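Skondus toy produce set, notes and file list

Quick readme, will tidy in April. Covers the play food we use for the sort-and-clear sessions, plus the labels that go with the pictures. 2,883 pictures total, split over 3 folders:

takar_loose/ food out on the table
takar_bowl/ food in a bowl
takar_mixed/ bit of both

Labels are one text file per folder, same name as the folder. One line per item: kind, main color, in bowl or on table. Kinds are plain words (grapes, strawberry, kiwi). If you can't tell what a berry is meant to be, write "berry" and move on.

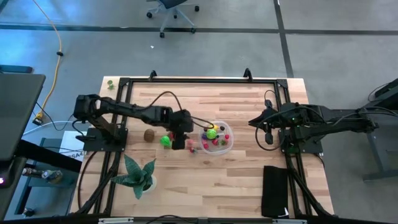 takar_mixed: kiwi, apple and pepper still on the wood, grapes and strawberries in the clear bowl.

Known problems
- green round fruit gets labeled apple or lime depending who did it. Use "green round" untill we settle it
- the pepper counts as food, not fruit. 2 label files have this wrong
- things behind the bowl wall: label them anyway, clear plastic is fine
- kiwi fuzz picks up lint, wipe before a session

Storage: everything goes back in the Esov box, bowl on top. Missing pieces get replaced from the Benkirane bag, more than 15 spares in there last I looked, mostly berrys.

Changes to the labels go in changes.txt, newest at the top.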